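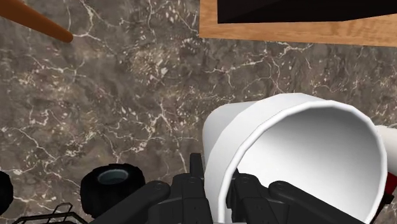

Superficie marrón y gris con vetas color crema y un recipiente blanco.

Quiénes somos

Otmont es una empresa familiar dedicada a la piedra natural para cocinas, baños y comercios. Tenemos el taller y la sala de muestras en Pukovville, en la carretera del río, y trabajamos en toda la comarca.

La empresa la abrió Josée Beaudoin con una sierra de segunda mano y un solo empleado. Hoy somos 17 personas entre taller, montaje y oficina. Josée sigue eligiendo las tablas en cantera dos veces al año. Del taller se ocupa Guangming Pan, que entró como aprendiz de pulido, y Valquíria Lins lleva las mediciones y los presupuestos.

Qué hacemos

Encimeras, lavabos, peldaños, chimeneas y mostradores. También reparamos piezas antiguas: desconchones, juntas abiertas, manchas de aceite o de vino en mármoles sin tratar. No trabajamos lápidas ni fachadas.

En la sala hay 300 muestras de mármol, granito, caliza y pizarra. Se pueden llevar a casa durante una semana dejando una fianza. Recomendamos mirarlas de día y de noche, porque los tonos marrones y grises cambian mucho con la luz de la cocina. Si el mármol es muy veteado, conviene venir a ver la tabla entera antes de cortar; una muestra pequeña enseña poco del dibujo.

Cómo trabajamos

Medimos en obra con los muebles ya colocados. Desde la medición hasta el montaje pasan 21 días laborables, salvo en piezas curvas o materiales bajo pedido. El presupuesto incluye corte, cantos, transporte y retirada de restos. El desmontaje de la encimera vieja se cobra aparte.

Los recortes grandes se guardan en el patio y se venden por pieza.

Visitas

La sala abre de lunes a viernes por la mañana. Las tardes se reservan para citas, que gestiona Jocelyn Gill en la oficina. En agosto cerramos el taller, pero atendemos el correo para reparaciones urgentes.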